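Plitis 手持夹爪采集套件

产品编号 673｜适用于室内操作示教数据采集｜由 Flutberg 供应及提供技术支持

产品概述

Plitis 是一套双手持握的夹爪采集设备，由操作员握持左右两只夹爪完成日常动作，系统同步记录夹爪位姿、开合量和第一视角画面。采集所得数据用于机械臂的模仿学习训练，采集现场不需要机械臂。

本页除列出供货范围和技术参数外，还收录了使用规范的主要条款。规范全文见随附的《操作与安全手册》。采购单位应在首次采集之前指定一名现场负责人，并由其通读手册。

供货范围

左手夹爪一只，右手夹爪一只
立方体标记座两只，已安装并校准
头戴相机支架一副，带可调衬垫
信号线缆两根，附线缆固定夹
替换指套一包
校准板一块
《操作与安全手册》中文版、英文版各一册

记录主机、头戴相机和电源不在标准供货范围内，可另行选配。与 Oberholzer 记录主机配合使用时，请在订单中注明接口型号。

主要参数

夹爪手指：灰色弹性弯指，可更换
单只夹爪重量：673 克（不含线缆）
最大持续工作时间：55 分钟，之后应休息
定位方式：视觉标记，立方体各可见面印有黑白图案
连接方式：有线
使用环境：室内，无凝露
清洁方式：干布或微湿布擦拭，不得浸泡，不得冲洗

适用规范

本套件属于手持式采集工具，不带自主运动机构，因此不按工业机器人整机管理。但采集现场往往同时具备水、电、线缆和行走中的人员，仍应按作业现场的要求管理。Flutberg 建议用户单位将下列条款写入本单位的采集作业规程。

一、人员

操作员须经培训，并在登记表上签字后方可上岗。培训内容包括夹爪握持姿势、标记面的保护、线缆整理、紧急停止记录的方法。

操作员应穿着合身衣物和防滑鞋。袖口不得遮挡标记座。手腕饰品应取下。

同一操作员连续佩戴头戴相机和握持夹爪的时间不得超过 55 分钟。感到手腕或颈部不适时应立即停止，不必等到该段任务结束。

二、场地

采集前清理操作员的站立区域和转身范围。凳子、纸箱、包袋等物品应移到通道以外，任务本身需要的除外。

卫浴类场地须在干燥状态下采集。浴缸和洗手盆内不得蓄水，水龙头应保持关闭，地面有水渍时先擦干。光面地砖反光较强时，应调整灯具或拉上窗帘，再检查一次标记识别率。

凡场地内有不参加采集的人员，应事先告知其采集的时间和范围，并取得同意。带有姓名、地址、证件号码的物件应收起。

三、用电与线缆

电源插座板应放置在操作员活动范围以外，并与用水设施保持距离。卫浴场地的供电回路应装有剩余电流保护装置。距离无法满足时，应改用电池供电方案，订货号 207。

线缆从夹爪引出后应顺着手臂走向身体一侧，用固定夹固定在衣物或背带上。落地部分应贴墙敷设或加盖线槽，不得在脚边盘绕。每换一个任务，检查一次线缆的余量。

四、标记座

标记面不得粘贴、涂写或用手指触摸。发现图案磨损、翘边、沾污时，停止采集，更换标记座并重新校准。

动作设计应使每只夹爪至少有 2 个标记面大部分时间朝向头戴相机。手臂交叉、身体遮挡造成标记短时丢失的片段可以保留，但应在日志中注明。

五、被操作物品

优先选用塑料瓶、纸盒、织物等不易碎物品。带盖容器应拧紧瓶盖。玻璃器皿、刀具、热源、腐蚀性清洁剂不得用于常规采集，确有需要时须经现场负责人书面批准。

夹取瓶类物品时，弯指应夹在瓶身上，避免夹在瓶盖边缘。空置的一侧夹爪应保持闭合，指向远离面部和他人的方向。

六、数据

每段记录应包含任务名称、操作员编号、场地编号和校准时间。原始文件在核对完成之前不得删除。不合格片段应标注原因后另行存放，不得直接覆盖。

应用：卫浴场景物品整理

Hatham 居家整理任务组以浴室、厨房和卧室为主要场地。卫浴部分的任务包括瓶类物品的取放、扶正和归位，由 Kulap Jaidee 负责编写任务单，Gøran Bråten 负责标记校准和数据核对。任务单规定每段只操作一件物品，另一只夹爪保持闭合待命。
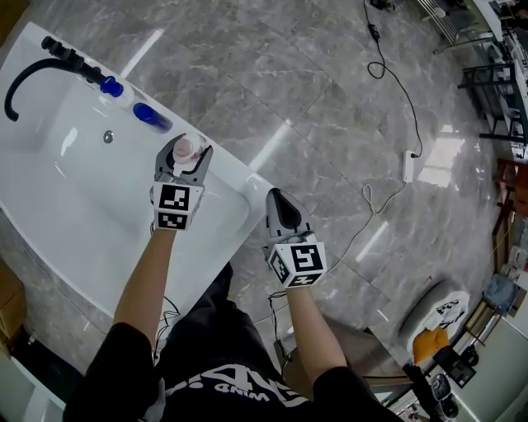 第 2 期

左侧夹爪的弯指夹着一只带白色瓶盖的半透明粉色小瓶，位置在浴缸内沿上方；右侧夹爪空置，手指闭合，朝向地面一侧。两只夹爪均装有白色立方体标记座，黑色线缆引向操作员身体。缸沿上另有瓶类物品，其中一只侧倒，可作为扶正任务的对象。

浴缸任务对姿势有额外要求。操作员俯身时颈部负担较大，建议将每段时长控制在较短范围内，并在两段之间直立休息。身体不得倚靠在缸沿上，双脚不得踏入缸内。物品落入缸内时，先停止记录，放下夹爪后再用手拾取。

维护与校准

指套表面出现裂纹或失去弹性时应成对更换。标记座每次拆装后必须重新校准，未拆装的每月校准一次。线缆接头处外皮破损的，整根更换，不得用胶带缠绕后继续使用。

设备不用时，断开连接，擦净后放回原箱。箱内不得存放湿布或未干的指套。

保修与订购

标准保修自验收之日起计算，指套和衬垫属于消耗件，不在保修范围内。未按手册要求在潮湿环境中使用所造成的损坏，不予保修。

订购时请提供场地类型、计划操作员人数和所用记录主机型号。电池供电方案及备用标记座可单独订购。

本页内容更新于 2021 年 1 月。参数如有变更，以随货手册为准。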